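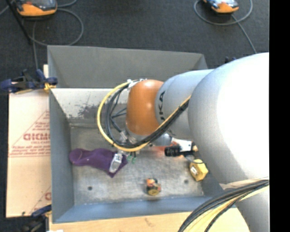
Have you ever wondered how a new law gets made? It starts with an idea, and then lots of people have to talk about it, change it and vote on it! The place where that happens is called a parliament or an assembly, depending on where you live. Laws can be about almost anything: how long recess should be, how clean a river must be, or how a big robot arm like the one with the orange joint and the looping yellow hose should be used at work. Somebody has to think about all of those things, and that somebody is a lawmaker.

Let's visit a made-by-the-people kind of place, the assembly in Tavholm. It has 100 seats, and every seat belongs to one person chosen by voters. Each member speaks up for one part of the country. Wiebke Weidemann, for instance, was elected in Starnside, a windy little district where 2,802 people voted for her. That's a lot of people to listen to!

What is a bill?

A bill is a law that isn't a law yet. Think of it as a first draft, like the one you write before you hand in your story. Last March, Wiebke Weidemann wrote a bill saying that every town should have a safe place for kids to cross the main road. She read the title out loud to the whole assembly. (That part is called the first reading, and it's pretty short.)

Then a small group of members took the bill away to study it. They asked questions. Who will paint the crosswalks? Who will pay for the paint? A member from Hjaltested, Mattes Frerichs, wanted flashing lights added near schools. When you ask to change a bill like that, your change is called an amendment. It's a big word, but it only means "please fix this bit."

Time to vote!

When the bill came back, the members argued about it until nearly nine at night. There's a person in charge of keeping order, called the speaker. In Tavholm that's Jana Harms, and she has a little wooden hammer and a very loud voice! She decides whose turn it is to talk, and she has to be fair to everybody, even the members she disagrees with.

Then came the vote, and 91 members said yes. A bill needs more than half of the votes to pass there, so the crosswalk bill passed easily. Hooray!

Can kids help?

You bet! You can't vote until you're older, but you can write a letter to your own lawmaker. Say who you are, what you'd like to change and why it matters to you. Ask a grown-up to help you find the address, and remember to put your name at the bottom.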